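Equipment Planning Lead (fixed term, part home-based)
Skivville Home Handling Project
Reports to: Noémi Borbély, Head of Purchasing
Hours: 30 minutes' handover each morning from 9.15, otherwise to suit

We need a person who can read a supplier's quote without falling in love with it.

Skivville works on the clearing-up jobs that fill an ordinary day at home: wrappers off the table, wrappers into the bin, the table ready for the next thing. People have been promised a machine for this for a long time. We have sat through the talks and watched the films, and most of them take place in a kitchen with one mug in it. Before we spend any more we want a proper equipment plan, written by a buyer who starts from the room and works back to the price.

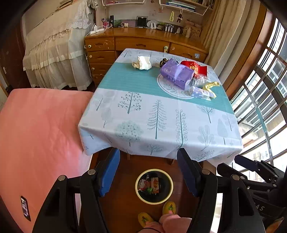 The first large decision is whether to add to our hand-held grippers or to put the money towards a fixed arm. Two suppliers are in the running, Drosik and Hajdu. Both have sent handsome brochures. Neither has given us a straight figure for spare finger pads, and Hajdu's delivery estimate has moved twice. Drosik wants 929 pounds a year for a support plan whose terms run to less than a page. You may find that one of them deserves the order. You may also find that neither does, and we would take that answer quite happily if the working is shown.

What you would be doing

Writing a costed plan covering 6 months, with a first draft in June.
Going through every quote line by line, including carriage, training, chargers, cables and the cost of sending things back.
Setting up a fair trial of each supplier's kit on thin plastic, crumpled tissue, small cartons and snack bags. Foam blocks are what the sales people bring. They are not what people leave on tables.
Keeping the equipment register, which is at present a spreadsheet called Paremness (old name, long story) with several tabs that disagree with each other.
Telling Noémi when a purchase is a bad idea, preferably before it is signed.

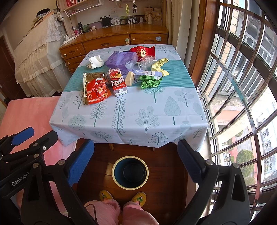

Table clearing at home: wrappers, cartons and tissue, with the bin on the floor in front.

What we are looking for

You have bought equipment for a small team before, and have had to live with the result. Lab, workshop, catering or hospital stores would all do. You can tell a running cost from a one-off cost and get cross when the two are mixed up. You are comfortable ringing a supplier for the third time about the same question.

An engineering degree is not needed. You should be willing to pick up a gripper and use it for a whole afternoon, as a tool that seems fine for ten minutes can be a misery after two hours, and no brochure has yet mentioned wrists.

If you believe that every household will have a robot doing the tidying within a couple of years, do apply, but bring your sums.

What we can offer

Home working on most days, with visits to the rooms where the handling is done. A spending limit of 300 pounds per item without asking anyone, and a quick reply from Noémi on anything over that. The post lasts for the length of the plan. We may extend it, though we would rather not promise - it depends partly on what you recommend.

How to apply

Send a CV and one side of A4 on a piece of equipment you argued against buying, and what happened next. Please don't send a general covering letter. We will invite 8 people to a short paid exercise, in which you will be given two quotes for the same job and asked what is missing from each. Questions about the post should go to Noémi Borbély at the Skivville office, before noon if you want an answer the same day.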